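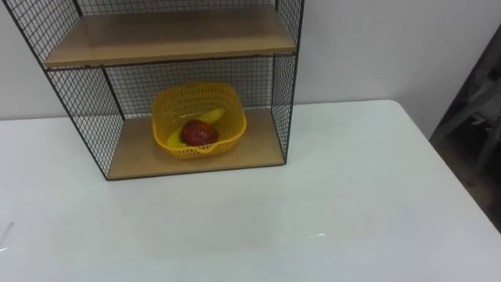
Page 86

## Chapter 5: Open Storage

A shelf is easy to fill and hard to keep in order. Small items spread out, and the ones at the back get forgotten. A basket holds them together as one group.

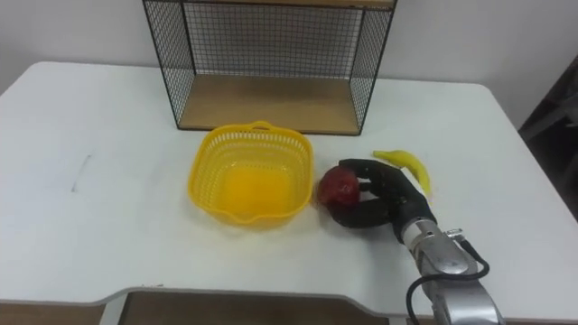
Before you load a basket, decide what it is for. Fruit needs air, so choose one with openings in the sides. Desk supplies can go in any basket that fits the shelf. Measure the space between boards first and leave room for your hand.

In this chapter you will plan a shelf for 12 household items. 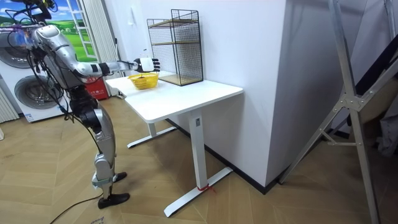
**Figure 5.** Yellow basket and mesh shelving unit on a white desk.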